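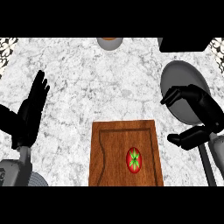 # countertop-hands: trying out two hand controllers on one tomato

3 min read

Simulated episodes of a two-handed robot reaching for, holding and moving a tomato at a kitchen counter, recorded to compare two ways of driving the fingers. Maintained by Mpho Le Roux and Annatjie Du Plessis at Tedivik. If you came for a salad benchmark, the folder you want doesn't exist yet.

## What's in it

There are 1,381 episodes, all rendered, none from hardware. Each episode has:

- `head.mp4` — the view from the head, letterboxed. The black bands are part of the file. Crop them before training or your network will devote itself to learning two rectangles.
- `joints.npz` — joint positions and commands for both arms and both hands, at the control rate
- `contacts.npz` — contact forces per finger link
- `meta.json` — controller name, seed, object pose, outcome label

Arms, hands and counter stay the same throughout. The tomato's starting pose changes with the seed, and so do the lighting and the marble texture. The cutting board is fixed to the counter, after an early batch in which it went traveling.

## The two controllers

**Trornine** is a position controller. You give it a target shape for the hand and it goes there, whatever happens to be in the way. It is fast, repeatable and has no opinion about fruit.

**Baloyi** closes each finger until it feels a contact force, then holds. It is slower and it hunts a little at the end of the grasp, which looks like nerves and is mostly our gains.

Both get the same arm trajectories up to the pre-grasp pose, with the fingers open. What you are comparing is everything after that. Please don't quote a difference in reach time between them; there shouldn't be one, and if you find one we'd like the seed.

## The tasks

1. `lift` — pick the tomato up off the board and hold it for 3 seconds
2. `to_plate` — move it from the board to the gray plate
3. `handover` — pass it from the right hand to the left

Task 3 is where you'll spend your evenings. The left hand starts well away from the board and has to cross a stretch of marble to meet the right one, and the two thumbs want the same piece of air. We've kept the failures in. A dataset of handovers with only good handovers in it is an advertisement.

## Outcome labels

`ok`, `dropped`, `crushed`, `timeout`, `other`.

`crushed` needs some care. The tomato is a rigid body with a nice shader, so nothing gets squashed on screen. The label fires when total contact force goes over a threshold that Annatjie picked by squeezing store-bought tomatoes against a kitchen scale. Her notes are in `docs/threshold.md`, with stains described in words. Change the threshold if you disagree and rerun `relabel.py`; it takes less time than arguing with us, and we have tried both.

`other` includes 12 episodes in which the tomato left the counter at a speed not found in nature. These are solver blowups. They are excluded from the default split and available with `--include-ballistic`.

## Splits

The test split has 400 episodes, divided evenly between the two controllers. Seeds don't overlap with training. The split file from July had a bug that put some seeds on both sides, so if your numbers from that version looked wonderful, I'm sorry. Pull the new one.

## What we'd conclude so far

Not much, which won't stop us. Trornine does well on `lift` whenever the tomato lands near where it expects, and badly when it doesn't. Baloyi copes better with a tomato that has ended up at an odd angle, and then gives some of that back by running out of time. On `handover` both are poor in ways that don't look alike, and the videos are worth watching before you believe any table, ours included.

## Known problems

- Finger friction is a single number. Real fingertips are not a single number.
- The wrist limits on the left arm are tighter than they should be. Fixing them would break replay of every existing episode, so they're staying until the next version.
- Some lighting seeds blow out the highlights on the marble. Mpho considers this realistic. I consider it a bug — see the issue thread, which is long.
- No cutting. There is a cutting board and people keep asking. There is no knife in the asset list.

## Using it

Run `python fetch.py --all`, then `python replay.py --episode 0` to check that your install agrees with ours. If the tomato falls through the board, you have the wrong physics build.

Last updated: September 6, 2020

Related

- rorkthorpe-arms: arm models and reach planner
- Tuning notes for the Baloyi force loop
- Tedivik contact viewer
- Why our handover videos are so long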